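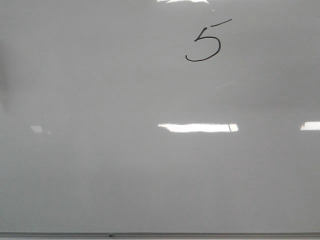
*A 5 in black dry-erase marker, up near the top of the board.*

**Re: [drumgate-rooms] Ghosting, dead markers, and is it time for new boards?**

On Monday, the Room 3 group wrote:

> We're at the end of our rope with the big board. Old writing shows through after wiping, and it's worst on the left half where the weekly schedule used to live. We've tried a dry felt eraser, paper towels, and a wet sponge. The sponge just made it streaky.
>
> Half the markers in the tray are faint by lunchtime too. Is this the board, the markers, or us? Someone suggested the stick-on film from Amance, and someone else said to throw the whole thing out. A new one the same size was quoted at 1240 with fitting, which we don't have.
>
> Also, does anyone else have trouble reading it from the back row when the lights are on? Any advice welcome. We have the use of a spare board until the end of April if that helps anybody test things.

Oh, I am so glad somebody asked this! I have been fussing over whiteboards in my spare time for longer than I'd like to say, and I have opinions. Please don't throw it out yet. A board with ghosting on one half and a clean other half is very often a board that just needs a proper cleaning.

First, the left half. A schedule that stays up for weeks gets hard to shift, and a dry eraser mostly pushes it around. What has worked for me, again and again, is writing over it. Take a fresh black dry-erase marker, scribble right over the ghost so it's fully covered, and wipe it off while it's still wet with a soft cloth. Do a patch the size of a dinner plate, look at it, then do the next one. It feels completely wrong to be adding ink to a dirty board and I love it every time.

If there's still a shadow after that, go to a spray. I use the Sirko board cleaner, the 500 ml bottle, and one of those lasts me most of a year across three rooms. Spray the cloth, wipe, then go over it with a second cloth that's barely damp with plain water, then a dry one. I skipped the water step for years and had exactly the streaks you describe. Leftover cleaner on the surface also makes the next day's writing bead up in little dots, so if you see beading, rinse before you blame the pen.

Things I would keep far away from it: scouring pads, powder cleaners, those white melamine sponges (they're a fine abrasive, lovely on sneakers), and anything that leaves a wax or a shine. Our old board in the upstairs room got the melamine treatment and it was never the same again. It takes ink like blotting paper now and we use it for magnets.

Now the markers. The faint-by-lunchtime thing sounds like storage plus caps. Ours used to live tip-up in a coffee mug because it looked tidy, and they were all pale at the tip with plenty of ink left down at the other end. Since I started laying them flat they go on and on. I also got everybody in the habit of pushing the cap until it clicks. If the cap doesn't click, it's not on!
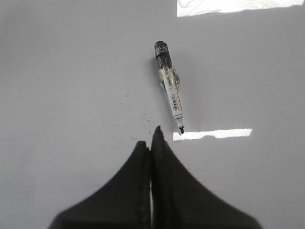

Can a faint dry-erase marker be brought back?

Often it can, if the cap has been on: lay it flat overnight with the cap clicked shut and try it again in the morning. A marker that sat open all weekend is usually finished.

A few more marker things while I'm at it. Don't press hard -- it mashes the tip and you get that hairy, split line. Wipe the tip on a scrap of paper if you've been writing over another color, or your blue will come out muddy for the rest of the day. And please, please have a separate home for permanent markers, in another drawer, ideally in another room. They look so much alike when you're reaching without looking. (If somebody does get caught out, the scribble-over trick works on permanent ink as well, most of the time. Try it before reaching for the alcohol.)

We buy the Uvari refillables in black and blue and nothing else. I know people like red and green for headings, but those were the colors that stained on our board, and the green is hopeless from the back row. I did try a cheaper multipack last fall and went straight back. The Uvari ones cost more up front, and 80 refills came in one box, so we are set until the building falls down.

About reading it from the back row: my guess is you've got glare as well as faint pens. A glossy board throws the ceiling lights right back at you, and any writing under the bright stripe may as well not be there. Go sit in the back row yourself with the lights on and see where the stripes land, then try a seat on each side, since they move with you. Mark the trouble spots with a little dot of tape on the edge of the board and write around them. We put headings and numbers in the clear areas and leave the bright band for doodles. You could also try switching off just the row of lights closest to the board, if your switches let you. In our room that fixed nearly all of it and cost nothing.

And write bigger than you think! My rule is that a number should be as tall as my hand if it matters to the people at the back. Do your 5s with a real flag on top, joined up to the rest if you can manage it, because a 5 with a stray or missing flag gets read as an S from a distance. I close the top of my 9s carefully for the same sort of reason and I put a bar through my 7s, which gets me teased, but no one has ever misread a room number off my board.

While you have the spray out, do the edges too. I forgot about the trim on ours for ages, and there was a gray line of old marker dust packed in all the way around where the surface meets the frame.

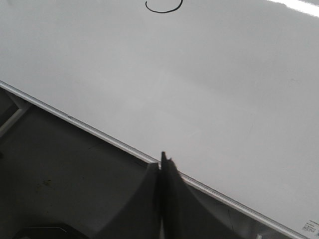 An old soft toothbrush gets right into that groove. Run it along dry first, with a sheet of newspaper underneath to catch the dust, and only then follow with the damp cloth. If you start wet you make a sort of gray paste and you'll be chasing it for the rest of the afternoon. Same goes for the marker tray. And wash the felt eraser, or replace the pad! A loaded eraser will put a haze on a perfectly good board, and I suspect that's a bigger part of your trouble than you'd expect. Ours peels off in layers, so a fresh face takes two seconds.

On the Amance film: I've used it once, on a cupboard door, and it was pretty good. On a big board I'd be nervous. Bubbles, for one, and you need two patient people with a squeegee. It also shows every bump in whatever is under it. If the scribble trick and the spray don't get you there, I'd sooner see you ask around for a secondhand board, because offices clear them out all the time. Somebody on the Drumgate side was giving away a pair last year and they only wanted them collected.

And yes please to the spare board! I'd love to borrow it for a weekend and try the same pen on it at different ages: wipe after an hour, after a day, after a week. I've wanted to do that properly forever. I could write it up for the list if people are interested. My last write-up on chalk ran to 2000 words, so consider yourselves warned, but I'll try to keep this one short.

Do the left half first and tell us how it goes. I want to hear which patch was the worst!

--
Room 6, mornings
drumgate-rooms list: to unsubscribe, reply with the single word "leave" in the subject line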